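4. The Open-Day Session

4.1 Setting and visitors

The open day ran over two afternoons in September at the Pradville site. We kept the program short: a welcome talk, a walk past the benches, then the hands-on table, which is what the rest of this section covers. The door log gives 988 entries. That is entries and not people, some visitors came back in with a friend and were logged again. Of these, 151 sat down at the table and agreed to have their session kept. Everyone else watched, or left for the food.

Two stations were planned. The first was the replay station, where a policy trained on earlier Maleo sessions ran on the arm behind a screen. The second was the table, with the hand-held grippers only, no arm. Visitors were free to pick the order. Most went to the table first, probably becuase it was nearer the door. We did not control for this and it limits what we can say about learning from watching.

4.2 The table task

Instruction was kept to one spoken line: "pick it up, move it, put it down, use both hands if you want." No practice round. Hosts were told not to touch the visitor's hands and not to correct the grip. Elīna Adomaitis wrote the host script and ran the first afternoon with it; small changes to the wording were made overnight, see 4.4.

The grippers are the same pair used in the home sessions (Section 3). Each carries a marker cube, so that hand pose can be recovered from a head view without any sensor in the room. The cloth was left on the table on purpose. A patterned cloth is harder for the tracker than a bare top, and earlier reviewers asked for exactly this. Household things stayed on the table during the task too (Figure 3). Visitors worked around them and were not told they could move anything, although several did.

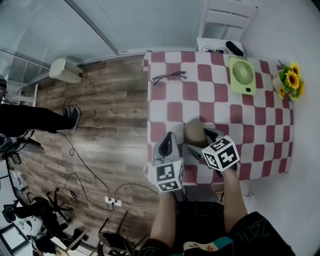

Figure 3. Two-handed grasp at the table station, head view. Marker cubes on both grippers; small tan object between the jaws; fan, eyeglasses and sunflowers left in place on the checkered cloth.

4.3 What visitors did

Three things stood out. All from the host notes plus a second pass over the recordings, no formal coding yet.

First, speed. Visitors started slow and got fast after a few tries, sometimes too fast. When the hands move quickly the cube faces blur and the tracker drops out. The Cisden tracker fills short gaps well enough. Long gaps we cut.

Second, two hands. We expected one-handed picks for small objects. Many visitors used both grippers anyway, one from each side, as with chopsticks shared between two fists. Asked why, the usual answer was that one gripper felt weak. It isn't weak, but the jaws do not push back the way fingers do and people read that as weakness. Worth fixing in the next handle.

Third, where people look. Adults mostly watched the object. Children watched the gripper tips, and then the host. For a head view this matters a lot: looking up at the host takes both cubes out of view, and the pose is lost until the child looks down again. Those stretches are marked in the release and should not be used for training.

The crowd was a smaller problem than we feared. People standing back from the table show up in the head view now and then, mostly legs and shoes. Faces were blurred before anybody outside the team saw the recordings. Noise was the bigger issue. The spoken labels from the first afternoon are close to useless and we fell back on typed ones.

4.4 Changes between afternoons

The script line "use both hands if you want" was heard as an order by a fair number of visitors. For the second afternoon it became "one hand or two, your choice." Two-handed picks went down after that, but the crowd was also different, more families, so we make no claim here. The wait line was moved off to the side so hosts could hear. Cables on the floor were taped at the walkway end. Batteries for the head unit were swapped at the break, should of been done sooner: one unit died mid-session and that visitor's data is lost.

Joshi handles were tried by the hosts before opening on the second afternoon and put away again, as the trigger sits too far forward for small hands. They are not used in any session reported in this paper.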